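Kit de bonnes pratiques Westow pour doigts de préhension
Référence 2636 – version française du livret, juin 2021

Accueil > Cellules collaboratives > Consommables et entretien > Kit Westow

Vous avez un petit bras collaboratif à l'atelier, une pince à deux doigts, et quelque part dans un classeur une analyse de risques que tout le monde a signée le jour de la mise en service. Très bien ! Le kit Westow s'adresse à vous, et plus précisément à la personne qui, six mois plus tard, se demande si cette analyse vaut encore quelque chose maintenant que les doigts ont travaillé, que le tableau des pièces a changé de place et que l'équipe du soir a pris ses petites habitudes.

Nous vendons des doigts et des gaines de préhension depuis assez longtemps pour savoir que la plupart des questions qui arrivent chez nous ne portent pas sur les doigts eux-mêmes. On nous demande quand les changer, qui a le droit de le faire, ce qu'il faut noter et où. Le kit rassemble donc les pièces et les règles dans la même boîte, ce qui nous a valu quelques sourires au début – un fabricant qui glisse un livret plus épais que la pièce qu'il vend, cela ne se voit pas tous les jours.

Contenu de la boîte

Une paire de doigts Westow à bout arrondi
Deux gaines souples de rechange, noires
Un gabarit de contrôle de l'écartement
Un carnet d'inspection de 30 fiches détachables
Le livret de bonnes pratiques, relié, en français et en anglais
Une affichette plastifiée à poser près de la cellule

Ce que couvre le livret

Le livret suit l'ordre d'une journée de travail, parce que c'est comme cela qu'on le lit le mieux, un café à la main. Il commence par la mise en route, passe aux changements de série, puis à l'inspection et à l'arrêt. Il renvoie à l'ISO 10218 pour les exigences de sécurité des robots industriels et à l'ISO/TS 15066 pour tout ce qui touche au travail collaboratif, sans recopier ces textes et sans prétendre les remplacer. Il vous faut les originaux, ou au moins l'accès à une personne qui les a lus et qui supporte qu'on lui pose des questions. Pour la France, gardez aussi sous la main votre document unique et la notice de l'intégrateur.

Un point sur lequel nous revenons souvent, et vous nous pardonnerez d'insister : l'évaluation porte sur l'application entière. Le bras, la pince, les doigts, la pièce tenue, le support où elle est posée, la vitesse, la présence d'un collègue à côté. Un bras vendu comme collaboratif qui promène une pièce pointue à hauteur de visage reste un bras qui promène une pièce pointue à hauteur de visage. Quand vous changez les doigts pour un autre modèle, même du même fabricant, même du nôtre, vous rouvrez le dossier.

Le cas des petits objets suspendus

Nous lui avons consacré un chapitre complet à la demande de l'atelier pilote de Lodville, où l'on prépare des trousseaux de clés et de la petite quincaillerie. Un objet pendu bouge quand on l'approche, il pivote quand on le serre, et il présente rarement la même face deux fois de suite. Les opérateurs compensent d'instinct en augmentant la force de serrage. C'est exactement la mauvaise idée, pour la gaine comme pour la main qui viendrait se glisser là au mauvais moment.
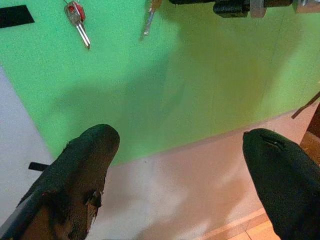

La bonne méthode consiste à ralentir l'approche, à ouvrir largement avant d'entrer dans la zone, puis à fermer au réglage de force le plus bas qui tienne encore la pièce. Dégagez ce qui traîne entre le support et les doigts, y compris ce qui appartient au mobilier d'à côté. Et si un objet tombe, on arrête le cycle par la commande prévue, on attend l'immobilité complète, on ramasse ensuite. Cela paraît évident à la lecture, cela l'est moins en fin de poste, et l'affichette est là pour ça.

Inspection des doigts et des gaines

Les fiches du carnet se remplissent en deux minutes, pince arrêtée et énergie coupée selon votre procédure. Voici les rubriques, telles qu'elles sont imprimées :

1. Surface de la gaine : lisse, éraflée, effilochée, déchirée
2. Bord décollé ou languette qui dépasse
3. Matière sous-jacente visible : oui ou non
4. Fente ou pli près du bout
5. Différence d'usure entre doigt gauche et doigt droit
6. Fixation du doigt sur la mâchoire
7. Écartement au gabarit
8. Décision : maintien, surveillance, remplacement

La rubrique 5 est celle qu'on saute le plus volontiers, et nous aimerions bien vous convaincre de la garder. Deux doigts qui s'usent de façon différente racontent quelque chose sur la trajectoire ou sur l'alignement, et changer la gaine sans regarder la cause vous fera revenir chez nous plus tôt que prévu (nous serons ravis de vous revoir, mais tout de même).

Règle Westow pour le remplacement : toute gaine dont la matière sous-jacente est visible se remplace avant la reprise de la production. Une fente seule, près du bout, sans perte de matière, peut passer en surveillance jusqu'à l'inspection suivante, à condition d'être notée. Les deux gaines se changent ensemble. Pas de ruban adhésif, pas de colle, même pour finir la série.

Qui fait quoi

Le livret distingue deux rôles. L'opérateur inspecte, remplit la fiche et peut arrêter la cellule à tout moment, sans avoir à demander. La personne habilitée remplace, contrôle au gabarit, refait l'essai de prise à vitesse réduite et signe. Dans une petite structure c'est parfois la même tête sous les deux casquettes, et cela ne pose pas de difficulté si la formation a été faite et qu'elle est écrite quelque part.

Chez Mitwood, notre distributeur pour la France et la Belgique, une demi-journée de prise en main est proposée avec le kit. Elle se passe dans vos locaux, sur votre cellule, avec vos pièces. Nous la recommandons chaudement aux ateliers qui n'ont pas encore de référent.

Compatibilité

Doigts et gaines se montent sur les pinces parallèles Morikawa à deux mâchoires, avec la visserie d'origine. Pour les autres pinces, envoyez-nous le plan de la mâchoire avant de commander – nous vous répondrons franchement si cela ne convient pas. Les gaines ne sont prévues ni pour le contact alimentaire, ni pour les pièces chaudes, ni pour les bains de dégraissage.

Questions qui reviennent

Le kit rend-il mon installation conforme ?
Non. Aucun accessoire ne le peut à lui seul. Il vous aide à tenir dans la durée les mesures que votre évaluation a retenues, et à le prouver si on vous le demande.

À quelle fréquence inspecter ?
À chaque prise de poste pour le coup d'œil, une fois par semaine pour la fiche complète. Si votre évaluation des risques fixe un rythme plus serré, c'est elle qui l'emporte.

Peut-on photocopier les fiches ?
Oui, et nous avons laissé exprès une marge pour la perforatrice. Le fichier est aussi envoyé sur simple demande.

Combien de temps conserver les fiches remplies ?
Nous conseillons de garder celles de la paire en service et de la paire précédente. Votre assureur ou votre service prévention peut avoir un avis différent, demandez-lui.

Mise à jour du livret

Une nouvelle édition est prévue en octobre, avec un chapitre sur les changements d'outil rapides. Les acheteurs de la présente version la recevront sans frais, à l'adresse indiquée sur la commande. Si vous déménagez entre-temps, un petit mot à Mitwood suffit.

Commander

Référence 2636, kit complet
Référence 2636-G, lot de deux gaines seules
Référence 2636-C, carnet de 30 fiches

Prix et délais sur devis auprès de Mitwood. Précisez le modèle de votre pince Morikawa.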